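工单记录 / 手持夹爪工位 / 左右夹爪开合不同步(已解决)

分类:设备维护 > 手持夹爪 > 标定与线缆
28 Jun 2024
浏览 2,691 评论 11 收藏 10

工位:Pukamham 工位,双手持夹爪,任务是抓放小圆罐和搬动黑色小架子
夹爪固件:Pronditz 分支
记录软件:Iltska
优先级:中
状态:已关闭(后续观察项见文末)

问题描述

先说现象。两只夹爪同时合拢,左边读数跟手,右边读数慢半拍,偶尔还会停在一个中间值不动,松开再捏一次又好了。录下来的轨迹回放时特别明显:左指已经合到底,右指曲线上还挂着一段平台。四月换过一次右侧指块,之后用得一直很顺,所以我一开始完全没往机械上想,直接冲着软件去了,结果绕了一大圈(绕得倒是挺开心,学到不少东西)。

复现步骤

1. 开机,等 Iltska 两路状态都变成就绪。
2. 双手各持一只夹爪,空捏五次,不夹任何东西。
3. 夹住小圆罐,抬起,放回架子顶面。
4. 再夹架子的横杆,轻轻提一下,放下。
5. 看两路开合曲线。

第 2 步基本不出问题,第 3 步偶发,第 4 步最容易出。这个规律后来帮了大忙,当时却被我记在本子角落里,没当回事。
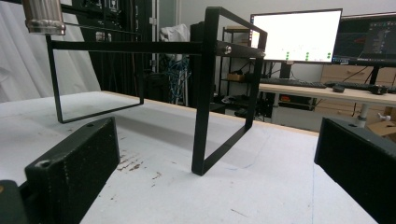 图1 从夹爪一侧看黑色矩形架,两侧指块相对,上横杆与近侧框的连接处有螺栓。

排查过程

第一轮,查软件。把 Iltska 的缓存清掉重启,现象照旧。打开原始数据看时间戳,两路间隔都很均匀,没有丢包。又把记录缓冲从默认值改到 2,000,没有任何变化,改回去了。到这里基本可以排除记录端,因为停住的那一段里时间戳还在正常往前走,只是数值不动。换句话说,数据老老实实地到了,内容本身就是那个值。

第二轮,换口。左右夹爪的线在主机端对调,重启,重新识别。如果问题跟着口走,那就是主机或者集线器;如果跟着夹爪走,那就是夹爪或者线。结果很干脆:问题跟着夹爪走。我真喜欢这种一刀切开的测试,五分钟顶半天猜。做完记得把线换回来,不然后面所有记录的左右都是反的,我第一次就忘了,白录了一段。

第三轮,换线。把右侧那根线整根换成备用线,空捏正常,夹圆罐时还是慢。线也排除了。旧线顺手做了通断测试,摇晃接头也没有断续,于是收回备件盒继续用。

第四轮,拆指块。终于轮到机械!先断电,把右侧指块取下来,用手推滑块,全行程走一遍。空推很顺,但是只要给指尖一点侧向力再推,就能感觉到中段有一下发涩。翻回本子一看,第 4 步最容易出,原因一下子就通了:夹横杆时指块受的侧向力最大,夹圆罐次之,空捏几乎没有。

把滑块侧盖打开,导轨边上有一层发黑的旧润滑脂,混着细碎的纤维,估计是擦桌面的布掉的。指块固定螺钉也没拧到位,受力时指块会微微偏一点,滑块被带歪,就在脏的那一段卡住。两件事单独出现都不一定有症状,凑在一起就成了这个单子。
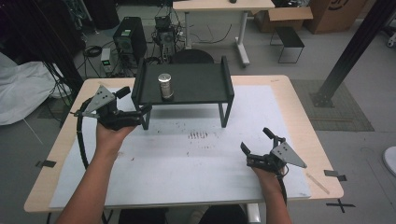
处理的时候我把顺序固定了下来,下次照抄就行:

断电,拔线,两只夹爪都放到桌面上再动手。
取下指块,打开侧盖,用无绒布蘸清洁剂擦导轨,擦到布上不再带黑。
等清洁剂挥发干净,再上一层很薄的新脂。宁可少,多了还会粘灰。
手推滑块走全行程,正着推、带侧向力推都要试。
装回指块,两颗固定螺钉交替拧紧,不要一颗先拧死。
装侧盖,接线,上电,做零点。

零点这里多说两句。Pronditz 的零点流程要求先完全张开,停住,再完全合拢,停住。以前我总是捏得太快,两端还没停稳就松手,存进去的端点会偏。现在改成在两端各停三秒,重复性立刻好了很多。左侧虽然没有症状,我也一起拆开清了一遍,里面比右侧干净,但脂也开始发干了。两边一起做还有个好处,手感一致,捏起来舒服多了!

验证

清洁并重新标定之后,按复现步骤从头到尾做了 10 遍。空捏、夹圆罐、提横杆,两路曲线都跟手,没有再出现平台段。然后故意加难度:夹横杆时手腕往外拧一点,让指块吃侧向力,曲线依然干净。看到那两条线贴在一起往下走,我在工位前面傻笑了好一会儿。

补充记录

架子的连接螺栓顺便也查了。架子如果自己松,提起来会晃,晃动会传到指块上,看曲线时容易误判成夹爪的问题。本次检查没有松动,未处理。

线缆走向也整理了一下。两根线要从前臂外侧垂下去,留够余量,手往前伸到架子后侧时不能绷紧。线一绷,手腕会不自觉地往回让,夹爪角度就变了,指块又会多受一份侧向力。

桌面的白垫要不要换,这次没定。我倾向于继续用,只是擦拭改用无绒布。

根因

右侧指块固定螺钉未拧到位,叠加导轨污染,受侧向力时滑块中段卡滞。

后续观察项

- 每次换指块后,增加一项带侧向力的手推检查,已写进点检表。
- 导轨清洁并入例行保养,左右同做。
- Radulović 侧盖的密封条备件还没到,到货后试装一副,看能不能少进点纤维。试装结果另开单子记。

跟帖摘录

> 我们这边也碰到过曲线平台段,一直当成固件滤波的问题。晚上就去拆!

拆之前先做左右对调,真的省时间。

> 新脂用哪种?

用的是夹爪随附的那支,没有换别的牌号。别拿机油代替,会往指块那边渗。

> 零点停三秒会不会太保守?

可能两秒也够,我没有细试。反正一天做不了几次,停久一点我心里踏实。

> 螺钉要不要上螺纹胶?

暂时没上。指块还会再换,想先看看交替拧紧能撑多久,下次保养时会复查,有松动就回来更新。

相关工单
Iltska 启动后只识别到一路夹爪
Pronditz 零点端点漂移的记录与对比
指块更换步骤(含螺钉规格)
手持夹爪线缆垂挂方式讨论
Radulović 侧盖拆装注意事项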